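Open Day at the Prodley Works, Vurberg

I had been meaning to get out to Vurberg for years, and this July my neighbor Apinya Nuchit finally talked me into it. She grew up two streets from the old Prodley works, where they have made table linens and tea towels since her grandmother's day, and once a summer they open the gates and let anybody wander in. We took the early bus with a bag of plums between us and got there a little after nine, when the line was already down to the bakery.

The weaving hall

Our guide was Mohsin Bugti, a soft-spoken man who has been on the looms for 27 years and still pats them as he walks past. He took us through in a group of maybe a dozen, and I'm afraid I held everybody up with questions about selvages (my mother wove, and I never paid enough attention). The noise is tremendous! You feel it in your shoes. He showed us a blue and white check they have been making for 105 years, and I came home with two yards of it.
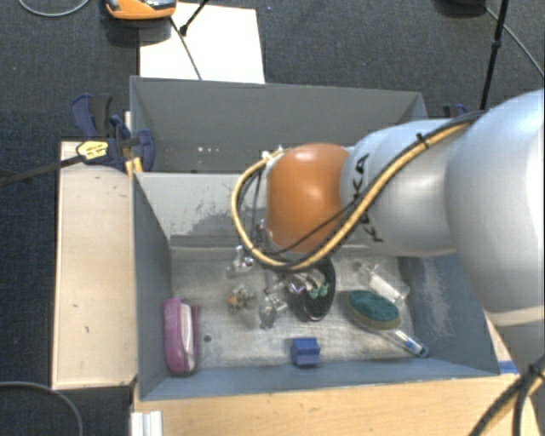
Lunch in the yard

Long tables had been set out under the lindens, and Shagufta Rizvi from the dye room was dishing up lentil soup that I would gladly have taken the bus for by itself. We sat with a retired schoolteacher, Osvaldo Leone, who comes every year and told us to save room for the apricot cake. Good advice — we had two slices each.

The seconds shop

Go early if you can. By two o'clock the good napkins were gone, but I found a tablecloth with one crooked hem for five dollars and a stack of dish towels for my sister. Cash only, and bring your own bag. The last bus back leaves from the church, up the hill, and the hill is steeper than it looks after that much cake.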